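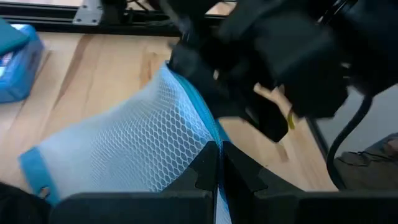
How to practice two-arm bag handling with a school robotics club

I help run the after-school robotics club at Kedwood, and the thing I get asked most by other clubs is how we got from stacking blocks to handling bags. So I finally wrote it down! This is the routine our students use to get ready for the soft goods round at the Caltgate meet, where two arms have to pick up, open out and lay down things made of cloth and mesh. You'll need a two-arm setup that students drive by hand (ours is named Dijkstra, after a very long lunchtime vote), a table, and a pile of bags you don't mind getting scuffed.

Plan on a couple of sessions before anyone feels good at it. The first one is mostly dropping things.

Step 1: Pick your bags

Start with mesh. A zippered mesh laundry or wash bag is great for beginners because the trim gives the fingers something firm to close on, and students can see through the netting to what's underneath. Save the backpacks for later. They have straps, buckles, piping and pockets, and every one of those is a chance to grab the wrong layer.

Whatever you choose, empty it first. Check the little inside pockets too (we lost a good half hour to a pencil sharpener in October).

Step 2: Clear the middle of the table

Push bins and spare parts well off to the side so both arms can reach the center without bumping anything. Then have each driver move their arm through its full range with no bag down. Watch the cables while they do this. If one drags across the work area, fix it before you go on.

Agree on who calls stop. We use one student with a hand on the stop button who does nothing else for the whole run, and we swap that job every few tries so it doesn't get boring.

Step 3: Lay the bag down messy

It's tempting to smooth everything flat. Don't! At Caltgate the judge drops the bag from above and you get what you get. Drop yours from chest height and leave it. If the zipper ends up hidden, that's a good start position and you should write it on the run sheet.

Step 4: First grip on the trim

Bring one arm in from above and pinch the edge where the trim meets the mesh. Netting alone stretches and slides, and you'll end up with a fistful of holes. Close slowly, lift a little, and wait for the bag to stop swinging.

Our drivers talk out loud here -- "closing," "got it," "lifting" -- and it feels silly for ten minutes and then everyone does it without thinking.

Step 5: Second grip farther along

Now the other arm takes the same edge farther down. Line up the gap between the fingers with the zipper strip and let the strip pass between them before you close. Then move the arms apart a tiny bit at a time until the edge between the two grips straightens out. If the mesh starts to pull into long thin shapes near one hand, you've gone far enough, so back off a touch.

The most common mistake is both drivers pulling at once. Have one arm hold still as the anchor and let the other do the moving.

Step 6: Try a backpack

Same idea, bigger headache. Thin shiny fabric bunches into long folds, and a fold looks an awful lot like an edge when you're driving from the wrist camera. Before anyone closes the gripper, I ask the driver to name the part they're going for: strap, seam, zipper pull, or just cloth. If they can't name it, they back up and look again.

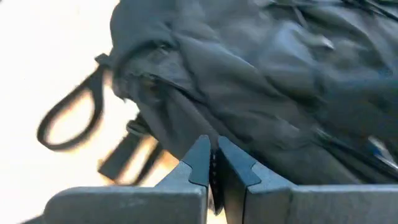 Fingertips near the lower edge of the gray bag, with the straps out to the left.

Straps are the friendliest target, especially a loop lying open on the table. Come in with the fingers lined up across the strap and go low. Buckles and sliders are harder than they look, so keep your fingertips on the webbing next to them.

Bright surfaces can wash out in the camera view, too. If your drivers say the table looks like a snowfield, turn down a lamp or move it before you touch anything in the camera settings.

Step 7: Keep the run sheet

We log every try in Bososico, the tracker our students built, but paper works fine. Put down the bag, the start position, which arm went first, and how it ended. By the end of last season we had 553 tries on the sheet, and 242 of them ended with the bag laid out the way the driver wanted. I was thrilled with that! The other tries taught us which start positions to practice, and the team walked into the meet with a real plan for hidden zippers.

A few leftovers

Wipe the fingertip pads between bags. Lint builds up fast.

Retire a mesh bag once it has a tear, or the students will learn to aim for the tear.

Keep turns short. We do 2 tries and switch, and the line moves fast enough that the younger kids stay interested.

Next on our list is zipping a bag closed with one arm while the other holds the end. So far we can get the pull moving and then it jams. If your club has worked that one out, please write to me through the Kedwood club page!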